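Robotics Laboratory: Student Project Module
Handout 3: Grasping soft and mixed objects

Module leader: Leonardo Gatti

Purpose of this handout

This handout accompanies the third block of laboratory work. It sets out the task, the procedure each group is expected to follow and the form in which results are to be handed in. It should be read before the first bench session. Students who have not completed the bench induction may not operate the arm and should contact the module leader.

The first two blocks dealt with rigid objects of known size placed at marked positions. In the present block neither condition holds. Groups will work with ordinary household items, including cloth, set down without a fixed layout. The bench software remains Skanik for the arm and Zerno for recording. The course notes for both are kept on the Zernora server, in the folder for this module.

1. Background

A two-fingered gripper holds an object by pressing on it from opposite sides. For a rigid object the designer needs to know the width between two suitable faces, the weight, and the friction between the pads and the surface. If the fingers close to slightly less than the width, the object resists, the force rises, and the grip is established.

Cloth offers no such resistance. When the fingers close on a flat piece of fabric they may slide over it, push it aside, or gather a fold between the pads. Only the last of these produces a grip. The thickness of the fold varies with the material and with the way the fabric happens to lie, so the final distance between the fingers is a poor guide to whether anything has been caught.

A further difficulty is that the cloth changes shape whenever it is touched. A plan made before contact may no longer apply after it. Groups should therefore expect to look again after every attempt and to choose a fresh grasp point each time.

The view from the wrist is the main source of information for this block. It moves with the gripper and always shows the fingers, which makes it well suited to judging the last stage of an approach. Its weakness is that the hardware also blocks the light. Shadows on fabric can look very much like folds, and several groups in previous years chose grasp points on the strength of a shadow.
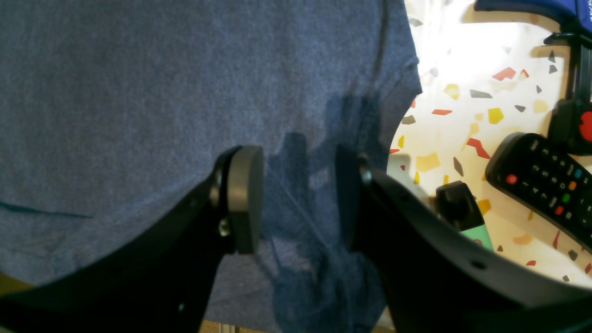
Figure 1. Wrist view over a blue T-shirt, with the shadow of the hardware falling on the cloth between and around the fingers.

When selecting a grasp point on a garment, look first for features that belong to the garment itself. Seams and hems keep their appearance as the arm moves; a shadow cast by the arm moves with it. A simple test is to shift the wrist a short distance sideways and compare the two views. Any dark line which has travelled across the fabric should be disregarded.

The patterned bench top also requires attention. Its coloured chips have sharp outlines and will be picked up by the edge detector supplied with the course code. Groups may mask the bench by colour, train a small classifier, or choose grasp points by hand for the first set of attempts. Whichever method is used must be stated in the report.

2. The task

Each group is to carry out two sets of attempts.

Set A: lift a garment from the bench by a fold or an edge, hold it clear of the surface, and lower it again.

Set B: approach a box covered in cloth, close the fingers at one edge, and record whether the covering, the box, or neither is moved.

Set B has proved the more instructive of the two. A covered box looks like a rigid object and presents straight edges, but the pads meet fabric first, and the fabric may shift before the box does. The approach should be slow, with the fingers open wide enough for one pad to pass down the side while the other comes over the top face. Stop before contact and check the gap on the side nearest the bench.

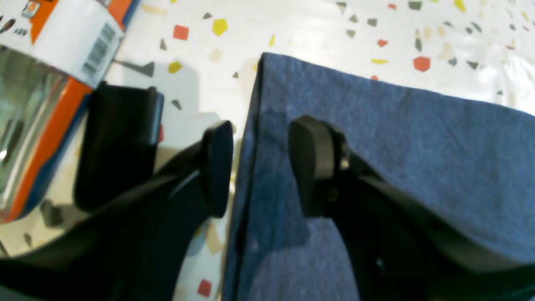
Alignment at this stage decides most of what follows. If the wrist is turned even slightly away from the line of the edge, one pad will arrive before the other and drag the covering. Groups should correct the angle while the fingers are still open and should not attempt to correct it during closing.

Neighbouring objects are to be left where they are. Part of the exercise is to plan a path which clears them, and moving them out of the way will invalidate the attempt. Should the arm touch a neighbouring object, the attempt is recorded as a collision and the group continues with the next.

3. Procedure

Before starting, check that the emergency stop is within reach of the person operating the arm. One member of the group operates, one watches the bench, and any others keep the log. Roles should be exchanged between sets.

Set the closing force to the lowest of the values listed in the Skanik notes. It may be raised one step at a time after a failed grasp. Do not raise it in the middle of an attempt.

Start the Zerno recording before the arm leaves its rest position and stop it once the arm has returned. Recordings which begin after the approach has started cannot be used, as the position data will have no common starting point.

After each attempt, enter the outcome in the log before moving the arm again. The permitted entries are: lifted, slipped, missed, collision, stopped by operator. Remarks may be added in the last column and should be kept short.

Each group is allowed 200 attempts over the whole block. Attempts stopped by the operator count towards this total. It is advisable to hold a good number in reserve for Set B.

4. The report

The report should be no longer than 7 pages, excluding the log. It should contain a statement of the method used to choose grasp points, a table of outcomes for both sets, and a discussion of at least two failures in detail. The discussion carries the greatest weight in marking. A low rate of success will not in itself reduce the mark, provided that the causes have been examined with care.

Comparisons between groups are welcome, but each group must submit its own log. Where code has been adapted from the Bozkurt exercises in the previous block, the parts reused should be identified.

Reports are due at the end of term in December. Requests for an extension must reach the module leader in writing before the deadline.

5. Questions for discussion

Groups should prepare brief answers to the following for the seminar.

What information, other than the distance between the fingers, could be used to decide whether cloth has been gripped?

How would the choice of grasp point change if only a fixed overhead view were available?

In Set B, how might the software distinguish movement of the covering from movement of the box?

Reading for the seminar is listed with the course notes. The bench may be booked through the laboratory office, and groups are asked to release any session they do not intend to use.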